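Notes from the lab tour at Jevon, Brenwood site, January

The tour started at the side entrance and went straight upstairs, so I missed the poster area until the end. Visitors were split into groups of 16. Ours was taken first to the room where the Katayama study was run.

The study asks a narrow question: how much does a picking policy gain when it gets a wrist view in addition to a fixed overhead view? The team recorded 594 demonstrations by hand guiding the arm, then trained the same network twice, once with both views and once with the overhead view alone. Everything else was held the same - same objects, same bins, same training time.

Testing was done on 4 bin layouts that were not in the training set, with 40 trials per layout for each version. The version with both views did better on all of them. The gap was widest on the deep bin, where the overhead view loses the object behind the arm during the last part of the reach.

The wrist view covers whatever the arm happens to face, including plain gray panels and a bright light strip. Those stretches are kept in the training data.
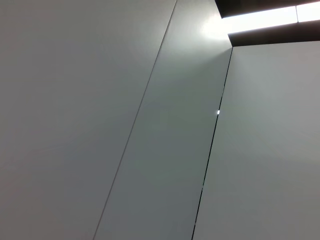
**Why not cut the stretches with no object in view?**

The team tried it. The policy trained on trimmed recordings was slower to turn back to the bin after a missed pick, so they went back to full recordings.

## Second stop

Palton is the labeling tool they wrote for the project. It marks the start and end of each reach from the joint speeds, and a person corrects the marks afterward. We watched one recording being corrected. Most of the work was moving the end mark a little later.

I asked about changes in room lighting. They have not tested that yet, and the write-up lists it as a limit. Another visitor asked about soft objects - also not tested.

The poster area had a printed table of the results by layout. Handouts were gone by the time we got there, but the desk took email addresses for the PDF.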